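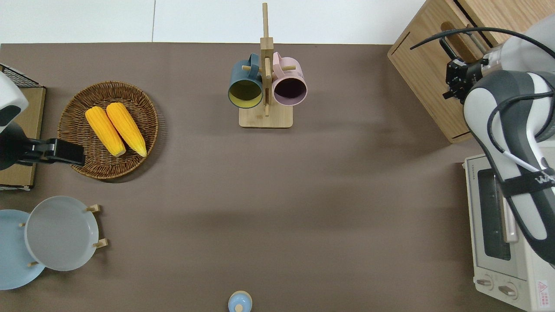 Ralto Table Runner, Wide

I wanted a runner that could live on the table all week, so I bugged Lizeth Cuervo at Prollby until she wove me one (thank you, Lizeth!). It's a heavy cotton that hangs flat right out of the bag. 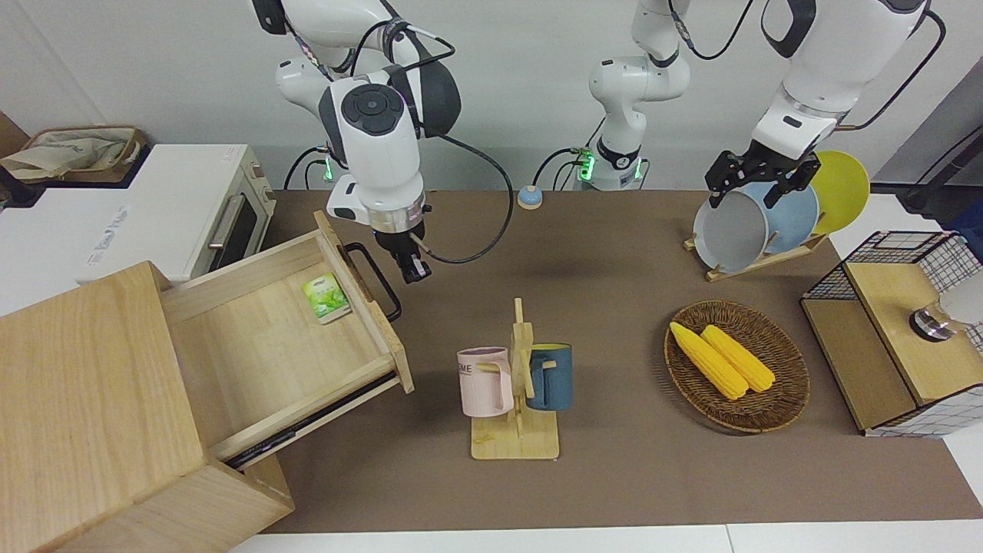

Wash it cold and line dry. I put mine in the dryer once and it came out a little shorter, oops.

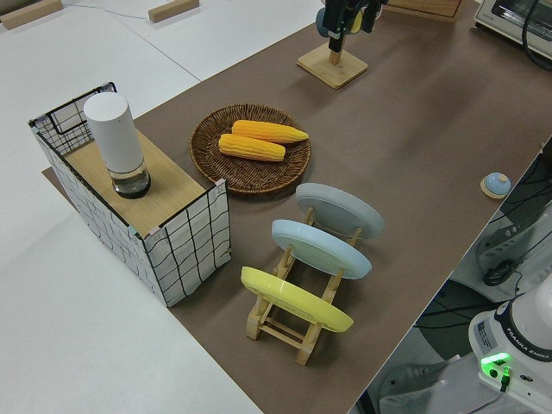
Colors are oat, rust and a green I'm crazy about. We made 436 and have 258 left. 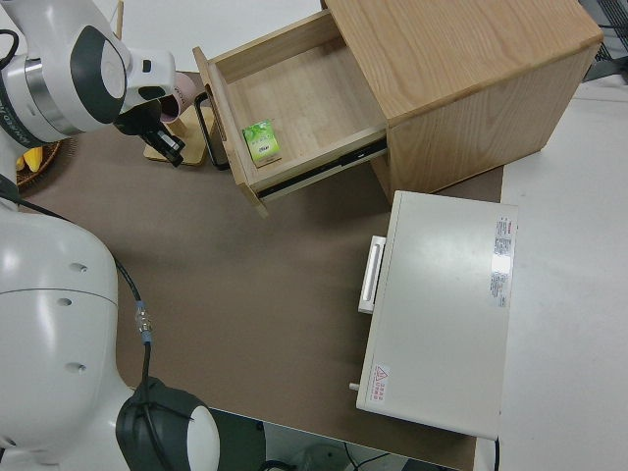 Orders ship from Bedton within 7 days. Returns are fine if the tag's still on.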